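기계에게 맡길 수 있는 집안일과 작업장 잡무: 표면 닦기, 정리, 집기 작업 점검표

작성: Adwoa Zakaria
최종 수정: 2023년 11월 5일

이 페이지는 Gelarance 작업장의 살림 요령 모음 중 자동화 항목이다. 세제 희석, 칼 관리, 공구함 정리는 각각 별도 페이지에 있다. 6월판에서 로봇 청소기 항목을 떼어내고 팔과 그리퍼를 쓰는 작업만 남겼다.

1. 판단 기준

작업을 기계에 넘길지 정할 때는 다음 네 항목을 본다.

대상 물체의 모양이 일정한가. 같은 규격의 상자, 병, 통은 유리하다. 행주, 비닐봉지, 케이블은 불리하다.
놓이는 위치가 일정한가. 지그나 칸막이로 위치를 잡아 줄 수 있으면 난도가 크게 내려간다.
실패했을 때 손실이 얼마인가. 나사를 떨어뜨리면 다시 주우면 된다. 유리컵을 떨어뜨리면 작업 구역 전체를 비워야 한다.
사람이 하면 얼마나 걸리는가. 준비와 복구에 드는 시간이 사람의 작업 시간보다 길면 맡길 이유가 없다.

네 항목 중 둘 이상이 불리하면 현재로서는 사람이 한다.

2. 지금 맡겨도 되는 일

규격 용기를 선반에서 작업대로 옮기는 일. 용기 폭은 그리퍼 최대 벌림의 3분의 2를 넘기지 않는다. 라벨 면은 한 방향으로 맞춰 둔다.

평평한 작업대의 마른 먼지 닦기. 물건을 먼저 치운 상태라야 한다. 닦는 경로는 긴 변과 나란하게 잡고, 한 줄이 앞줄과 겹치도록 한다. 모서리 끝 구간은 사람이 따로 닦는다. 팔이 가장자리 밖으로 나가면 누르는 힘이 갑자기 풀려 천이 떨어지는 일이 잦다.

동일 부품 분류. Plakero 분류 트레이를 쓴 시험에서는 257회 집기 중 실패가 9회였다. 실패는 대부분 부품 두 개가 붙어 있던 경우다. 트레이에 붓기 전에 한 번 흔들어 펼쳐 두면 줄어든다.

3. 아직 사람이 해야 하는 일

빨래 개기. 수건처럼 네모난 것은 시연 수준까지 가능하지만 셔츠와 양말은 시간이 맞지 않는다. 수건 한 장에 몇 분씩 걸리면 가정에서는 쓸모가 없다.

설거지거리 분류. 기름기가 있는 그릇은 마찰이 달라지고, 겹친 접시는 카메라가 한 장으로 읽는다. 식기세척기에 넣는 동작 자체보다 그 앞 단계가 문제다.

케이블 묶기. 꼬인 방향을 알아내는 일과 당기는 힘을 조절하는 일이 동시에 필요하다. 벨크로 타이로 사람이 묶는 편이 빠르다.

얇은 물건 집기. 상판에 붙은 종이, 카드, 와셔는 손톱 역할을 할 부분이 없으면 들리지 않는다. 상판 가장자리까지 밀어낸 다음 집는 방법이 있으나, 밀리는 거리와 멈추는 위치를 매번 맞춰야 한다.

4. 작업면 준비

나뭇결 무늬 상판은 조명 반사를 먼저 확인한다. 밝은 반사가 생긴 자리는 무늬가 날아가 얼룩과 먼지를 구별하기 어렵다. 조명 각도를 바꾸거나 작업 위치를 반사 밖으로 옮긴다. 가장자리 바깥의 바닥도 카메라 화각에 들어오므로, 기준점은 상판 안쪽에 잡는다.

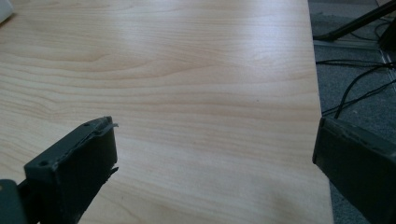 두 손가락 사이는 비어 있고 상판에는 천장 조명의 반사가 있다.
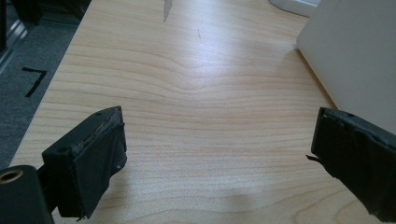
사람 대신 기계가 매일 저녁 식탁을 치우고 닦는 일을 지금 할 수 있는가?

일부만 가능하다. 빈 식탁을 정해진 경로로 닦는 일은 맡길 수 있지만, 그릇과 음식물이 섞인 식탁을 치우는 일은 아직 사람이 곁에서 개입해야 한다. 그릇 종류를 한두 가지로 제한하고 놓는 자리를 고정하면 성공률은 올라가나, 그 준비를 하는 동안 사람이 식탁을 다 치울 수 있다.

5. 그리퍼 손가락 관리

접촉면은 소모품으로 취급한다. 고무나 테이프를 덧댄 손가락은 위쪽 모서리부터 일어나는 경우가 많다. 일어난 부분이 물체에 걸리면 놓는 순간 물체가 따라 올라오거나 옆으로 돌아간다.

점검 순서는 다음과 같다.

전원을 끄고 손가락을 완전히 벌린다.
접촉면을 마른 천으로 닦는다. 먼지가 많으면 이소프로필알코올을 천에 소량 묻혀 닦되, 접착제가 드러난 곳은 피한다.
모서리에 들뜬 조각이 있으면 가위로 자른다. 손으로 잡아당기면 멀쩡한 부분까지 벗겨진다.
고정 나사를 확인한다. 나사가 헐거우면 양쪽 손가락이 평행하게 닫히지 않는다.
손가락 사이에 종이 한 장을 물려 당겨 본다. 위와 아래의 저항이 다르면 정렬을 다시 한다.

작업장에서는 28일마다 패드를 교체한다. 가정에서는 사용 빈도가 낮으므로 표면 상태를 보고 정한다. 교체용 패드는 Lacerda 2 mm 시트를 잘라 쓰고 있다. 더 두꺼운 시트는 작은 부품을 물 때 눌림이 커서 위치가 틀어진다. 테이프로 감을 때는 겹치는 자리를 바깥쪽에 둔다.

6. 바닥과 주변

팔이 움직이는 범위 아래에는 케이블을 늘어뜨리지 않는다. 바닥에 둘 수밖에 없으면 덮개를 씌우고 통로를 가로지르는 길이를 줄인다. 카펫 바닥에서는 덮개가 밀리므로 양 끝을 고정한다.

작업대 위치는 바닥에 테이프로 표시해 둔다. 청소하면서 작업대가 조금만 움직여도 저장해 둔 좌표가 맞지 않는다. 표시 테이프는 바닥 색과 대비되는 것을 쓴다. 가구 다리나 의자 받침도 팔의 동작 범위 밖으로 뺀다.

7. 시간 계산

작업 하나를 자동화하기 전에 사람의 작업 시간을 먼저 잰다. 우리 작업장의 부품 정리는 사람이 하루 12분 걸린다. 기계로 바꾸면 집는 속도는 느려도 사람이 자리를 비울 수 있다는 이점이 있다. 다만 멈춤 알림을 받고 돌아와 복구하는 시간까지 넣어야 비교가 된다. 기록은 Gikitz 양식의 세 칸, 즉 준비, 운전, 복구에 나누어 적는다.

복구 칸이 운전 칸보다 길게 나온 작업은 목록에서 빼고, 지그를 바꾼 뒤에 다시 잰다. 현재 목록에서 빠져 있는 작업은 행주 널기, 봉투 접기, 연장선 감기이다.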